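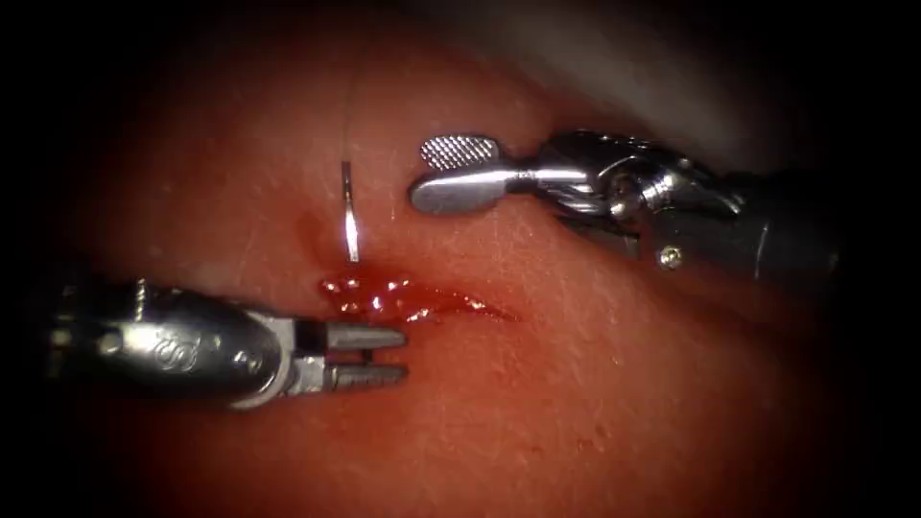 小さな切開部をはさんで向き合う、ロボット手術の器具二本

ソレル艇庫の公開日に行ってきた

案内状には「漕ぐ人のための、開かれた艇づくり」とあった。こういう文句が並ぶ催しは、たいてい試乗艇が一艇あって、残りは売店である。あまり期待せずに朝の列車に乗り、プレヴビーの駅から川沿いを30分歩いた。送迎バスがあると書いてあったが、時刻表はどこにも見当たらなかった。

ソレル(Soler)はエイトとフォアを中心に作る小さな工房で、艇庫を兼ねた建物が川に面している。受付で名札をもらい、まず二階で話を聞く。話し手は設計担当のラミロ・ウルキホ氏。新型艇「Redo」は従来艇より船体の撓みが少なく、キャッチの瞬間に力が逃げないのだという。グラフも出た。ただし縦軸に単位がない。質疑の時間に、比べた従来艇は何年落ちのものかと尋ねたら、「同じ条件です」という返事だった。条件の中身を聞いたつもりだったのだが、次の人に順番が回ってしまった。

一階の作業場は見ごたえがあった。型から外したばかりの船殻が架台に載っていて、内側の補強の入れ方を近くで見られる。リガーの取り付け部は素直な造りで、遠征先で部品をなくしても何とかなりそうだ。仕上げの磨きは今も手作業だそうで、担当の職人は質問に短く、正確に答えてくれた。二階の一時間より、ここでの十分のほうがよほど役に立った。見学の列が詰まっていて、長居できなかったのが惜しい。

午後は試漕。持ち時間は一組およそ47分と聞いていたが、艇の上げ下ろしと靴の調整も込みなので、水の上にいたのはその半分ほどだろう。ダブルスカルに乗せてもらった。よく走る。よく走るのだが、流れに乗って下ったあとで「軽いでしょう」と言われても困る。帰りの上りは普通に重かった。バランスは確かに取りやすく、隣の桟橋に出ていた学生たちも同じことを言っていた。そこは認めておく。

桟橋でプリフィカシオン・カルボさんと話した。スキロートンのクラブでコーチをしている人で、古いソレルのフォアを今も使っているそうだ。壊れないのはありがたいが、修理の返事が遅い、と渋い顔をしていた。前の冬は見積もりが届くまで33日かかったという。新型の話より、工房にはこちらを先に何とかしてほしい。

価格は最後まで表に出なかった。「ご相談ください」の札があるだけで、納期も同じ。売店ではキャップとタオルがよく売れていた。昼食の煮込みは量が足りず、二時前に終わっていた。

次回の公開は10月の予定だそうだ。行くなら午前の作業場を先に回り、講演は後ろのほうの席で十分。試漕の申し込みは受付の奥の机で、札が小さいので見落としやすい。うちのクラブで買い替えを検討するかと聞かれたら、上りの記録を取らせてもらえるまでは保留と答える。

(2026年8月1日訪問)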